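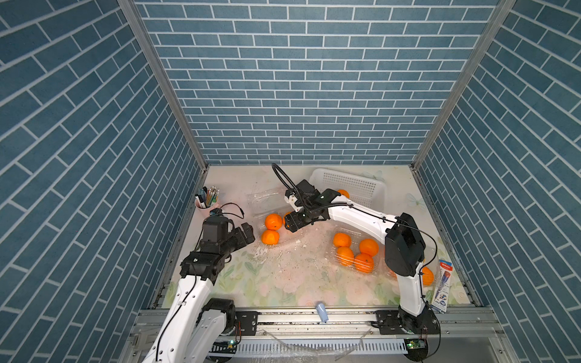

Unit 4. Daily care of the two-arm packing cell

Course notes, T. Ongart. Revised Aug 26, 2018

Read this before your first shift on the Duma cell. You will be signed off on sections 4.1 to 4.3.

4.1 Before power-up

Wipe the tabletop. Crumbs and bits of plastic collect in the middle, where both grippers work, and they end up under the fruit and in the jaws. Use a dry cloth first, then a damp one. The printed surface scratches, so no scouring pads.

Check the bolts on the mounting plates where each arm meets the rail. If one turns by hand, stop and tell the instructor. Do not tighten it yourself, because the arm will need to be re-zeroed.

Look along each arm for cable slack. The loop above the wrist must be free to move at full reach. A loop that is too tight pulls the camera out of line.

4.2 Setting out the fruit

The oranges start in the basket or on the table, and the clear clamshells go within reach of both arms, lids open.

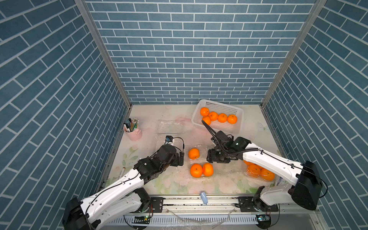
Leave space between the containers. If two of them overlap, the gripper tends to catch the rim of the lower one and drag both. Keep loose wrap away from the rail and the cable duct.

4.3 Homing

Home the left arm first, then the right. Wait for the first to stop before starting the second. If an arm reports fault 107, switch off, move it by hand to the rest position and try again. After 2 failed tries, write it in the log and leave the cell off.

4.4 Service interval

Gripper jaws are inspected every 400 cycles. Enter the counter reading, your initials and any wear you found. The last entry for the right gripper was at 2935.

Reading for next time: Unit 5, wrist camera alignment.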